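Drostano opens second furniture repair workshop in Drilport

DRILPORT, Tue 7 December – Drostano, the office furniture repair company, has opened a second workshop in the Drilport business park. The new site takes in desks, work tables and chairs from offices, schools and clinics, and returns them to the same customer after repair.

The company started taking bookings for the site in October. Its first large order is from the design firm Floltarik, which is sending 500 desks for new tops and feet over the winter. The work will be done in batches so that the firm's staff can stay at their desks.

"Most of the tables we see have a good frame and a tired top," said Mehrangiz Hosseinzadeh, managing director of Drostano. "Customers used to wait a long time for a slot with us. With the second workshop we can give them a date when they call."

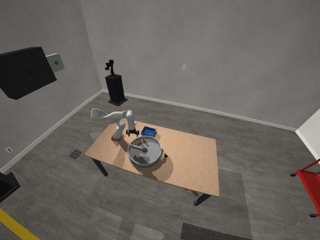 Repairs at Drilport include new tabletops, replacement feet and levelers, leg straightening and repainting. Chair work covers gas lifts, casters and seat pads – upholstery will stay at the original workshop for now. Parts that can't be repaired are sorted for recycling on site.

The workshop employs 40 people and is run by Lurdes Matos, who joined the company as an apprentice finisher. Chak-lun Ho is in charge of collections and deliveries. Customers within the Drilport city limits pay no collection fee on orders of five items or more.

"We quote by the piece, and the quote is the price," said Matos. "If a table costs more to fix than to replace, we say so before we pick it up."

All repairs carry a two-year guarantee on parts and labor. Quotes can be requested by phone or through the booking form on the Drostano website.

Press contact: Bahman Parsa, Drostano press office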